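Home Economics and Consumer Practice
Unit 6: Plastic storage in the home — what it does and what it's said to do
Handout for the spring group. Notes by Brenda Inskip, revised Apr 2, 2018

Read before the session. Bring one plastic item from home that you have owned for more than a year. It doesn't have to be clean.

6.1 Where we left off

In Unit 5 we looked at closets and shelving and at the claim, made in nearly every home-organizing book on the reading list, that a tidy home begins with buying containers. I said then that I doubted it. Several of you disagreed, and Nazanin Yazdani wrote a good two pages defending the container people, which I have put in the course folder with her permission. Her main point is fair: things that have a box tend to go back in the box. My trouble is with the step after that, where the box itself becomes the purchase and the things in it stop being looked at.

So this week is about the material. Most of what we store things in at home is plastic, much of it clear or half clear, and most of what we believe about it comes off the label.

6.2 The words on the label

Go down the storage aisle of any big store and write down the adjectives. "Crystal clear." "Heavy duty." "Scratch resistant." "Airtight." Ask of each one: compared with what, and for how long?

"Clear" is the slipperiest. Transparent means you can read a newspaper through it. Translucent means light gets through but the detail doesn't. A frosted or textured panel is translucent, and a lot of goods sold as see-through storage are closer to translucent by any plain reading. You can tell there is something red in there. You can't tell whether it's the red scarf or the red tablecloth, and you end up opening the lid anyway. If the whole argument for buying it was that you wouldn't have to open the lid, you have paid for something you didn't get.

"Scratch resistant" tells you that somebody tried to scratch it with something, once. Without the test, it tells you very little else.

"Heavy duty" has no meaning I have been able to find. Reece Hartley asked last term whether there is a legal definition. I asked two shops and got two shrugs. If any of you find one, bring it in with the source.

6.3 How plastic surfaces age at home

Keep these separate in your notes. Students run them together every year and lose marks for it.

Scuffing. Many shallow marks, spread out, from rubbing against shelves, other boxes, grit. Makes a surface look dull.

Scratching. Single lines, sometimes deep enough to catch a fingernail. Usually from an edge or a tool.

Dust and lint. Sits on the surface and wipes off. In a bright light it can look just like scuffing.

Clouding. A haze that doesn't wipe off. Hot washing gets the blame, and sometimes deserves it. So do rough scouring pads.

Stress whitening. Pale areas where the plastic has been bent, often at hinges and corners.

Yellowing. Mostly a matter of light and age. It depends a great deal on which plastic you have, so be careful with any article that says "plastic yellows" and leaves it there.

You need to touch a surface to sort the first three. Looking won't do it. I say this every year and every year someone hands in a condition report done from across the room.

6.4 Texture as a cover-up

A faint texture on a plastic panel is usually sold as a style choice or as grip. It may be both. It also hides wear very well, at least to begin with. A glossy sheet shows its first scratch the day you bring it home, while a mottled one can take a good deal of rubbing before you notice. I'm not calling that dishonest. I would only point out that "still looks like new" is a statement about looks.

Light matters too. A frosted surface throws back a broad glare, and whatever is inside the bright patch can't be judged. Move the lamp, or move yourself, and look again at the same spot.

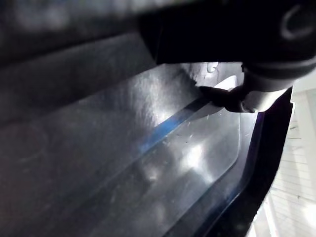 Fig. 6.1. Translucent panel with a blue stripe. Note the glare and the small pale specks. Dust or scuffs?

Write your answer to the caption before the session, along with what you would need to do to be sure of it. "I can't tell yet" is a full-credit answer if you say what is missing. "It looks worn out" is not. I have also had "it looks cheap," which is an opinion about money.

6.5 Stripes, bands and other color

Colored lines on plastic goods get treated as decoration and skipped. Don't skip them. Color may be printed on the surface, molded in, or lying behind the sheet and showing through, and each of these wears in its own way. Print rubs off. Molded color stays but can fade. Color behind a translucent sheet seems to fade when the sheet in front clouds up, though the color hasn't changed at all. Before you write "faded" in a report, work out which kind you are dealing with.

A fingernail, a damp cloth and a view from the other side will settle most cases.

6.6 A small survey and its limits

In February, Alfie Tapley and Jordan Nuttall asked 10 households to keep a note of every time they opened a lidded storage box, and why. You will find the sheets in the folder. The finding that got quoted around the department was that the half-clear boxes were opened just as often as the solid ones.

I like that result, which is a good reason to be careful with it. The households were all friends of the two authors. They knew what was being asked. Three of them had no solid boxes to compare with. And a box that holds winter coats isn't going to be opened like a box that holds tape and batteries, whatever it's made of. Jordan and Alfie say all this themselves on page 3 — please read page 3 and don't stop at the chart.

6.7 Cleaning advice, sorted by how much I believe it

Warm water, a little dish soap, soft cloth. Believe it.

Letting it dry with the lid off. Believe it. Smells in closed boxes are mostly damp.

Baking soda paste for marks. Sometimes. It's a mild abrasive, so on a glossy surface you may trade a mark for a dull patch. Try a corner first.

Toothpaste for scratches. The same, with a worse smell.

Sprays that "restore" clear plastic. I have tried two. Both made the panel shiny for an afternoon. The shine came off on a paper towel and the scratches were still there.

Sun bleaching. No.

6.8 For the session

Fill in one condition sheet for your own item. Use the terms in 6.3 and leave a box blank if you haven't checked it by hand. On the back, write down what the label promised, if you can remember or still have it, and whether you would buy the thing again at the same price.

We will swap items and fill in a second sheet for a neighbor's, without seeing theirs first. Last year the two sheets disagreed more often than they matched, chiefly over scuffing.

Reading: Nazanin's two pages; the survey sheets, including page 3; Chapter 4 of the course text, skipping the section on color-coded bins unless you have time to be annoyed.

Late sheets go in the tray outside my office, with your name on both sides.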